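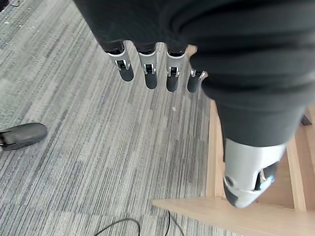 The carpet saga, continued
25/04/2018

I have now spent more time thinking about grey striped carpet than I have about my pension. When we moved in I assumed a floor was something you stood on. Then the old one went in October and I found myself with 2 sample books, a tape measure and opinions.

Plain grey shows every crumb. Plain beige shows every regret. Stripes, the man at Plisteck told me, "hide a multitude", and for £214 fitted I was willing to let them hide mine.

What he left out is that stripes have a direction. Ours were meant to run towards the window. They very nearly do. Lie down with your cheek on the floor (I have) and you can see them drifting off to the left, like a shopping trolley. The bookcase now sits slightly skew to the wall so that it agrees with the carpet, and the desk will have to follow.

Hoovering is another matter. I go along the stripes, the other half goes across them, and we've stopped discussing it.

There's an offcut 80 cm long behind the wardrobe, which I'm told I must keep for ever. Stairs next. I've asked Palacios for a quote and am trying not to think about stripes going round corners.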